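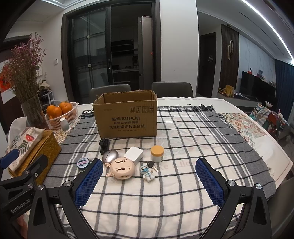 食卓に布をかける季節

十一月に入ると、急にテーブルが冷たく感じられる朝があります。肘をついた途端、袖越しにひやりとくる、あの感じです。夏のあいだは天板のさらりとした肌触りが気持ちよくて、拭けばすぐ乾くのもありがたくて、布のことなどすっかり忘れていたのに、気がつくと押し入れの前に膝をついて、去年しまったテーブルクロスを探している。毎年のことながら、われながら現金なものだと思います。

今号では、そんな食卓の布について、少しゆっくり書いてみたいと思います。お客さま用の糊のきいた白い布の話はほかの方にお任せするとして、毎日その上でごはんを食べ、郵便物を開け、宿題を広げ、買ってきたものをとりあえず置く、ふだん使いの布の話です。

布の上は、家でいちばん忙しい場所

編集部でこの特集の相談を始めたとき、まず話題になったのは「うちのテーブルには、いつも何かしら載っている」ということでした。届いたばかりの段ボール箱、ふたつきの小さな瓶、どこの部品かわからない黒いクリップのようなもの。雑誌の写真のように花瓶がひとつだけ、という日は、年に何度あるでしょうか。

けれど、下に布が一枚あるだけで、散らかっているはずの食卓がなんとなくまとまって見えることがあるのです。とりわけ格子や縞の柄には、不揃いなものたちをまあまあと取りなしてくれるような、おおらかなところがあります。無地の白ではこうはいきません。置いたものの輪郭がくっきり出てしまって、早く片づけなさいと叱られている気分になります（叱られたほうがいい日もあるのですけれど）。

坂の途中の布屋さん

少し前に、ウルティヴィエ（Ultivier）という布の店を訪ねました。駅から坂を上がった途中にある、間口の狭い、奥に長い店です。入ってすぐのところに端切れのかご、その先に反物の棚があって、突き当たりの大きな作業台では、お客さんの持ち込んだ寸法に合わせて布を裁ってくれます。

この店で教わったのが、垂れの長さの考え方でした。テーブルの端から布がどれだけ下がるか、という話です。見栄えだけなら長めがきれいなのですが、毎日使う食卓では、椅子に座った人の腿に布がかかると案外うっとうしい。立ち上がるときに引っかけて、お椀ごとひっくり返したという失敗談は、わたしにも覚えがあります。座って、膝に触れるか触れないか。そのくらいで裁ってもらったら、食事のたびに布をたくし上げる癖がいつの間にかなくなりました。

測るときには、天板の長さと幅に、垂れの分をそれぞれ二倍して足します。両側に下がるのだから当たり前なのに、わたしは最初、片側の分しか足さずにメモを持って行ってしまい、作業台の前でやさしく訂正されました。縁を折って縫うなら、縫い代もお忘れなく。それから、洗うと縮む生地は先に一度水に通しておくこと。せっかく測った寸法が、最初の洗濯で変わってしまってはがっかりですから。

房のこと、縁のこと

布の端をどう仕上げるか。これがまた、語り出すと長くなります。

三つ折りにして縫った縁は丈夫で、アイロンもかけやすく、ふだん使いの優等生です。レースをつけると華やかですが、洗濯機に入れるときに少し気を遣います。そして、わたしがこのところすっかり夢中になっているのが、房のある縁です。経糸を余らせて結んだもの、あとから飾り房を縫いつけたもの、いろいろありますが、どれも風が通るたびにかすかに揺れて、そこだけ時間の流れが違うような気がします。

手入れは思ったほど面倒ではありません。洗う前に房をいくつかずつまとめて、やわらかい紐でゆるく束ねておきます。洗い上がったら紐をほどき、濡れているうちに指で梳いて、平らなところで形をととのえる。猫のいるお宅では、房のある布はおすすめしません。理由は書くまでもないでしょう。

房を自分で作ってみたい方のために、ウルティヴィエでは糸も量り売りしています。わたしが選んだのはペンダール（Pendar）という、少し撚りの甘い綿糸でした。結び目がふっくらとして、指に当たる感じがやわらかいのです。一晩に片側だけ、と決めて結んでいったのに、夢中になってお湯が沸いたのにも気づかず、やかんを危うく空焚きするところでした。手仕事の夜は、どうぞ火の元にお気をつけて。

しみと仲よくする

布をかけない理由としていちばん多く聞くのは、汚れるから、というものです。ごもっともです。お醤油も、カレーも、赤ワインも、まるで布をめがけて飛んでくるようですものね。

うちでは、こぼしたらまず乾いた布巾で押さえる、という順番だけを守っています。こすらない。押さえて、吸わせて、それから下に古いタオルを当てて、水を含ませた布で上からとんとんと叩きます。油の入ったものなら、食器用の洗剤をほんの少し。色柄ものは、目立たない裏の端で先に試してください。それでも残ったしみは、もう仕方がないと思うことにしました。

じつは、わが家の格子の布には、どうしても落ちなかったお茶の跡がひとつあります。最初のうちはその上に果物の鉢を置いて隠していたのですが、鉢を動かすたびに跡と目が合うので、そのうち隠すのをやめてしまいました。するとおかしなもので、客人はだれも気に留めないのです。格子の線にまぎれて、そういう柄だと思われているのかもしれません。

しまい方、替えどき

しまうときは、折り目を毎回少しずらします。同じところばかりで畳んでいると、そこから糸が弱って、ある年すうっと裂けてしまいます。紙の筒に巻いておくのがいちばんですが、場所を取りますから、うちでは大きめに畳んで、シーツのあいだに挟んでいます。

替えどきの見分け方は、窓にかざしてみること。薄くなったところから光が丸く抜けてくるようなら、食卓のお役目はそろそろ終わりです。よいところを選んで裁てば、ナプキンが六枚ほどとれたりもしますし、残りは布巾に、もっと残れば窓拭きに。食卓で働いた布は吸いがよくて、おろしたての布巾よりもずっと頼りになります。

わたしの先代の布も、いまは台所で布巾になっています。洗って干すたびに、ああ、この縞のところに毎朝パン皿を置いていたな、と思い出します。新しいほうの布は、まだ少し角が立っていて、ランプの下でよそいきの顔をしているのですが、今夜はお鍋の予定ですから、どうなることでしょう。

店舗のご案内
ウルティヴィエ（Ultivier）
テーブルクロスの仕立ては、天板の寸法をお控えのうえお越しください。裁断のみは一枚3000円から、生地代は別途。房の糸の量り売りは店の奥の作業台で承っています。

（2023年11月2日）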